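Mirham Lever-Lock Board Connectors, Mixed Kit: Review

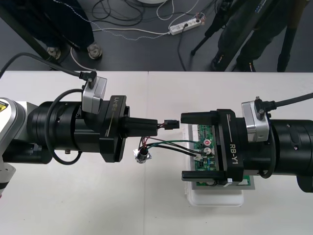
Black connector housing with red and black leads, and the green board at right.

I bought the Mirham kit in March to replace the assorted power connectors I had been using on small boards. Over the years I had ended up with four or five kinds that almost fit each other, and I wanted one style for everything. I have now used the kit on enough boards to have an opinion.

What you get

The kit comes in a flat plastic case with a hinged lid. There are 130 pieces in the size I bought, split between housings, mating halves, and board headers. A larger case with 505 pieces is sold for shops. Pre-crimped leads are included in red and black only. If you need other colors for signal lines you will have to buy the crimp contacts separately and make your own.

The dividers in the case are fixed. The two smallest compartments are too narrow for my fingers and I tip the parts out onto the table to get at them. The lid does not press down on the dividers, so if you carry the case on its side the small contacts end up mixed together. I put a sheet of thin foam under the lid and that fixed it.

Fit and feel

The halves go together with a clear click and stay straight. I checked a few dozen before soldering anything and found one header with a bent pin, which I straightened with tweezers. The housings are stiff and the edges are clean, with no leftover plastic to trim.

The latch is the best part of the design. You press the lever with a thumb and pull the housing, and it lets go without rocking. On the older Plernis connectors I was replacing, I usually ended up pulling on the wires, and a few of those wires came out. I have not had a Mirham lead come loose yet.

The keying is less good. There is a rib on one side to stop you from plugging the connector in backward, but it is shallow. With some force I was able to start one the wrong way around. It would not seat fully, but I would like it not to go in at all. Look at the wire colors before you push.

On the board

The header pins are the right length for a standard board and the plastic held up to normal soldering. I left the iron on one pin too long on purpose, on a scrap board, and the base softened slightly. It still took the mating half afterward.

The headers sit a little taller than the Fidelura ones. In most enclosures this will not matter. In one small box I had to move the board to the lower standoffs to close the cover.

Support the board when you plug anything in. The connectors are tight for the first several insertions, and a thin board will flex if it is only held at one edge.

Wear

Mirham rates the latch for 1,000 cycles. I did not go that far. I plugged and unplugged one pair 163 times over two evenings, keeping a tally on paper. The click got softer after the first hundred or so, and the pair still locked at the end.

Instructions

One folded sheet, small print, with a drawing of the pin order that does not say whether you are looking at the front or the back. Gervasio Henríquez at Assunção, where I bought the kit, answered my email the next morning: the drawing shows the front, lever side up.

Verdict

A good kit for anyone who builds or repairs small boards regularly. Skip it if you need many wire colors or very low headers. I have ordered a second case, plus a bag of loose contacts.

Pros: firm latch, clean housings, leads stay in
Cons: shallow keying, cramped case, unclear pin drawing

Rating: 4 out of 5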